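About Medrano Play School

Medrano Play School is a small preschool for children from two and a half to five years old. Ximena Cisneros opened it in the front half of a former bakery on Skunport Street, and we still use the bakery's old side door as our main entrance. Ring the bell and wait. The door stays locked during school hours.

We are open from 7:30 in the morning to 5:30 in the afternoon and close for two weeks in August. Each group has 6 children and one lead teacher. A second adult moves between the groups through the day and covers breaks. 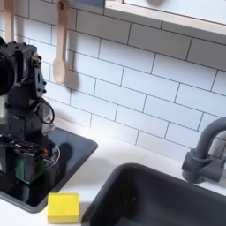
Mornings begin with free play. Children choose where to start and may stay there as long as they like, up to snack time. After snack we go outside in nearly any weather, so please send boots and a spare pair of pants. Lunch comes from home. We can refrigerate it but we do not heat it. Rest time follows lunch, and children who no longer nap look at books on their mats.

We don't teach reading with worksheets. We read aloud several times a day, sing a lot, and write down the stories children tell us. Those stories go in a folder that each family takes home at the end of the year. Pretend play takes up a large share of the day, and teachers join in when they are invited. 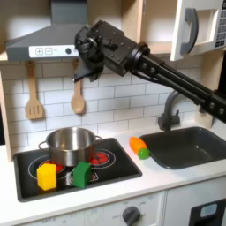 White tile and a gray range hood in the play kitchen.

Tarmo Vanags joined the school as lead teacher for the older group and now handles enrollment as well. He speaks Latvian and Spanish and is happy to meet with parents in either language. Ximena still teaches the youngest group every morning and does her office work after lunch.

The second classroom is called Kotby, a name the children voted for. Nobody on staff remembers what the other choices were. It has its own bathroom and opens onto the yard. The yard measures 932 square feet, with a sandbox, a water pump and one very old pear tree.
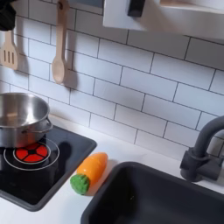
Filico wrote to us after the first year that the hardest part was drop-off, and that it got easier once the teachers suggested a short goodbye at the door. We now suggest the same to all new families. Parents are welcome to stay for the whole first morning, and for part of the second if it helps.

Tuition is billed monthly. There is a $200 deposit, which we apply to your last month. Siblings of enrolled children are placed first, then families on the waiting list in the order they wrote to us.

Visits are by appointment, at 9:30 in the morning or after 4:00. Bring your child along if you can. Street parking is free for an hour, and the 661 bus stops across from the side door.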